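# Sorting the kitchen drawer you've been avoiding

I did mine last weekend and I keep opening it just to look! If you have an hour and a dish towel you can do this too, and you don't need to buy a single thing to start.

## Empty it all the way

Take everything out and lay it on a towel. Everything, even the flat stuff stuck at the back. Vacuum the crumbs, wipe the bottom with warm soapy water and leave the drawer open while you work.

## Make piles by job

Group things by when you reach for them: eating, stirring, cutting, opening. Chopsticks and serving spoons go with eating in my house, but my friend Kavitha Sundaram cooks with her long chopsticks every night and keeps them by the stove - so go with your own habits.

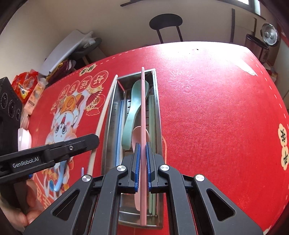
Now measure the inside of the drawer, and measure the height too. I forgot the height the first time and ended up with a lovely deep bin that wouldn't let the drawer close. Mine is 300 mm wide, and the bin set I wanted came to 301 mm. One millimeter! I turned two of the bins sideways and it all fit, with a skinny gap left over for the thermometer.

## Put it back

1. Heaviest things toward the back.
2. Everyday forks and spoons right up front.
3. Sharp tools in their own section, blades all facing the same way.
4. Anything you haven't used since August goes in a box in the closet.

Give the box a month. I went back for exactly one item (the melon baller, and I regret nothing) and the rest went to the thrift store on Saturday, March 19, 2022.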